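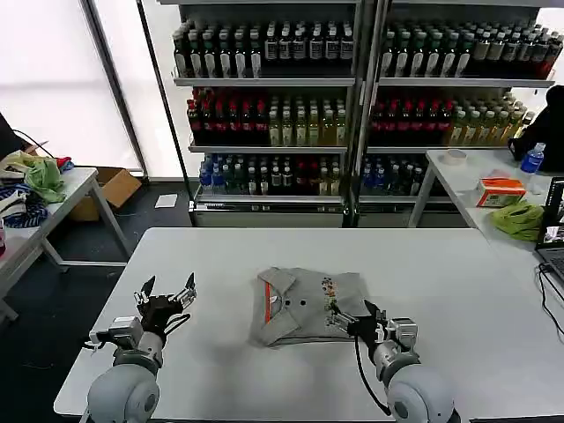 4.3 Recording a folding task by remote control

This section covers the recording of garment tasks on a two-arm Zorkden station with multi-fingered hands. Complete sections 4.1 (start-up) and 4.2 (glove fitting) first. The operator wears the Rieger gloves and stands at the control position. A second person stays at the laptop and keeps the stop button within reach.

Preparing the table

1. Clear the main table. Spare garments go on the side table.
2. Lay one shirt flat near the middle of the table, with the collar to the left as seen from the head camera.
3. Smooth the placket and check that the buttons do not catch on the cuffs or hem.
4. Route the hand cables along the outside of each forearm. Leave a loop at the wrist large enough for a full turn of the hand.

Note: Use a table top that contrasts with the garment. Grey, green and dark shirts record well on white. White shirts need the dark mat (part 1161).

Note: Daylight from a window changes during a long session. Set the camera exposure to Fixed before the first recording and leave it there until the session is closed.

Taking control

5. On the laptop, open Clarneck Recorder and select Two arms, hands.
6. Hold both gloves open, fingers up, until the two status bars turn green.
7. Press the left pedal once. The arms move slowly to match the operator's pose.
8. Move each wrist through its range. If either arm lags, release the pedal and repeat step 6.

CAUTION: Keep clear of the arms while the pedal is down. The arms can reach past the table edge. Speed is limited to 185 mm per second in this mode. Do not raise the limit for garment work.

Recording

9. Press the right pedal. A single tone marks the start of the recording.
10. Lower one hand to the garment and press the fabric lightly with the fingertips before closing the fingers. Keep the other hand raised and open until it is needed.
11. Make the fold in one steady movement. Do not pause with fabric held in the air.
12. Open the fingers fully, lift clear and return both hands to the raised position.
13. Press the right pedal again. Two tones mark the end.
14. Mark the recording Keep or Discard. A dropped or doubled fold is marked Discard, even if it was corrected afterwards.

Change the garment or its starting position after each kept recording. A standard set is 400 kept recordings per task.

CAUTION: Do not press down on the table with closed fingers. Finger joints damaged in this way are not covered by the Anambridge service agreement.

If the hand does not follow the glove, see section 7.2. For replacement fingertips, see the parts list.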